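Section 4: Getting the Fikano on its legs

You will need a second adult, a 5/8 socket, a blanket you don't care about, and a clear afternoon. The box says an hour. The box has never met your basement stairs.

CAUTION: The cabinet weighs 141 kg with the backbox folded down. Lift from the sides, never by the coin door, and never by the plunger, tempting as it is to have a handle.

4.1 Bring the carton in on the Movel dolly, strap side facing you. If it won't take the corner at the bottom of the stairs, take the railing off the wall before you take the corner off the cabinet.

4.2 Stand the cabinet on its back end on the blanket. Bolt on the front pair of legs, two bolts per leg, finger-tight only.

4.3 Lower it to rest on the front legs. One of you now holds up the back end while the other fits the rear legs. Decide who is who before you start.

4.4 Tighten all eight bolts. Thread a leveller into each foot, halfway in.

NOTE: If there's a bolt left over, it belongs to the backbox. If there are two, go back to 4.2.

4.5 Fold up the backbox and turn the latch at the rear a full 90 degrees until it stops. Fit the two safety bolts as well. The latch alone will hold for years, right up to the moment someone leans on it with a drink.

4.6 Open the coin door, find the key bag hanging on its hook, and take off the cable tie. Everything that flips, kicks or pops on this machine is worked by a coil, and none of them should be powered while the glass is off.

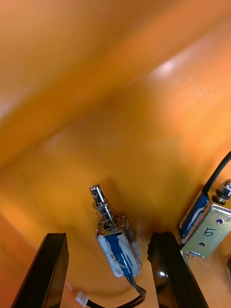
A small push-pull solenoid.
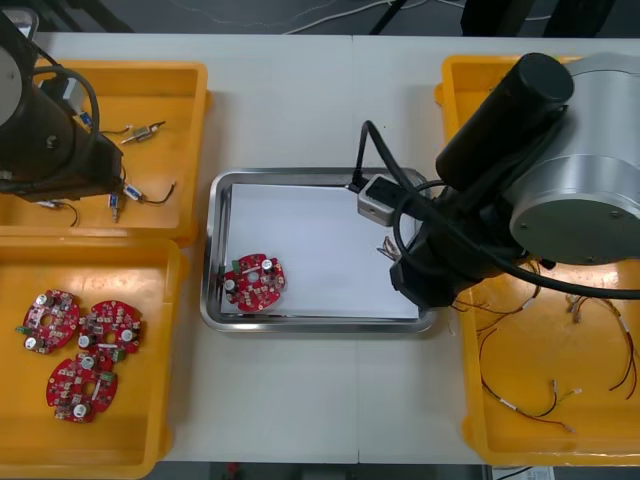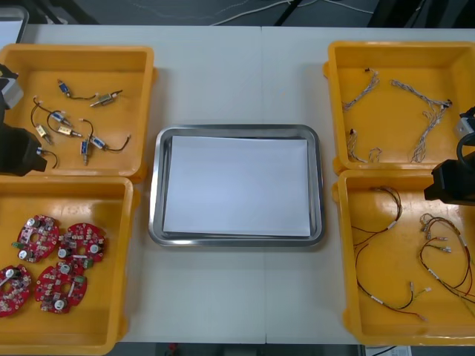

Text by Brock Doucette
Doucette Pinball, Flonduvthorpe
Revised November 11, 2019

4.7 Slide the glass out and set it on carpet, on its long edge, against a wall where the dog doesn't go. Remove the foam blocks from under the ramps. Customers have played whole seasons with the foam in and phoned us to praise the challenging layout.

4.8 Put the balls in the trough. Wipe each one first with a dry cloth – no polish, no wax, none of your uncle's car stuff.

4.9 Level side to side with the spirit level laid across the bare playfield, not across the cabinet rails. The rails are decorative in this respect. Adjust the front feet, then the rear, then the front again, because you've just moved them.

4.10 Set the slope by raising the rear feet. The bubble on the right-hand rail should sit between the two lines. Steeper is faster, and will be blamed for everything.

4.11 Replace the glass, lock the coin door and plug the machine into a grounded outlet of its own. Sharing with the beer fridge is how most of our October service calls began.

4.12 Switch on (underneath, front right, where your knee will find it). Wait 40 seconds for the display. If it shows code 1808, the coin door isn't shut. Shut it harder.

NOTE: Check the leg bolts again after the first week of play. Spare keys live with a neighbour, not inside the machine.

Go to Section 5 for volume, free play and turning off the attract-mode yodel.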